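Corero Hand Gripper Set: User Guide
Print this page | E-mail this page

We use cookies to remember your language and your place in the guide. Accept | Settings

Section 4. Good practice for recording in a private home

This section is for operators who record folding and tidying tasks with the paired hand grippers. Please read it completely before the first visit. The rules in 4.1 are obligatory. The notes are advice from the Vitley and Endwood teams.

4.1 Before you begin

1. Ask the householder to sign the consent sheet, form 415. If any adult of the household has not signed, do not record in the rooms which that person uses.

2. Agree with the householder which room and which furniture you may use. Write this on the sheet.

3. Put away letters, medicine boxes, bank cards and family photographs. Ask the householder to do it. Operators must not open drawers or cupboards themselves.

4. Leave the remaining things of the room where they are. A lived-in room is wanted. Do not tidy the windowsill or the tops of cabinets only to make the recording look nicer.

Note: The lens is very wide. It sees much more of the room than you expect, also the corners and the ceiling. Check the preview from the place where you will stand.

4.2 Preparing the work surface

1. Choose a flat surface at hip height. A bed is permitted if the mattress is firm.

2. Pull the sheet over the bed by hand. Small creases may stay. A patterned sheet is permitted and does not need to be changed for a plain one.

3. Lay the garment to be folded in the middle of the bed, within reach of both grippers. Keep the folded stack to one side, so that you do not pass over it with each movement.

4. Hold both grippers over the bed, open the fingers fully and check the view. 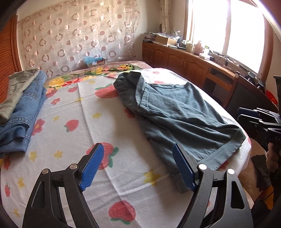 5. Check that both pads sit firmly on their backing. Press each with your thumb. If a pad moves, change it before recording, and write the change in the log.

6. Close and open each gripper 2 times without a garment. The movement should be smooth and without any click.

CAUTION: Keep hair, sleeves and cords away from the linkage. The joints can pinch the skin when the fingers open wide. Never put your free fingers between the arms.

4.3 During the recording

1. Start with both grippers open and empty. Wait for the tone.

2. Take the garment by a hem or by a seam. Do not take it by a button or a zip, which can damage the pad.

3. Work at your normal speed. If a fold goes wrong, correct it and continue. Do not stop the recording for a mistake and do not start again. The correction is useful material.

4. Place the folded piece on the stack and release it slowly. Heavy pieces, such as jeans, belong at the bottom.

5. Come back to the open position over the bed and wait for the second tone. 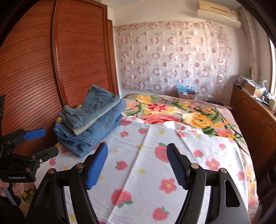
One gripper open over the bed and the second at the left edge, with the folded stack at the left.

Note: Strong daylight from a window can make part of the picture white. This is acceptable if the garment and the pads stay clearly visible. If they do not, stand at another side of the bed. Please do not close the curtains without asking.

4.4 Persons and animals in the room

1. Only the operator should be near the bed. If another person comes in, finish the movement, lower the grippers and pause.

2. If a child appears in a recording, mark the file "hold" and report it the same day. It must not be uploaded.

3. Pets wait in another room with the door shut.

4.5 After the visit

1. Look through each file once and compare it with form 415. Anything readable, such as an address on a parcel, must be marked for blurring.

2. Wipe the pads with a cloth and plain water. Alcohol makes the rubber hard.

3. Give the householder the leaflet with the deletion procedure. They can ask for deletion at any time and do not need to say why.

Questions about section 4 go to Bok-nam Hyun, home recording desk, Vitley office. The desk is also open on Saturday until noon.

Back to top
© Kjærgaard Corero Documentation | Contact | Print | E-mail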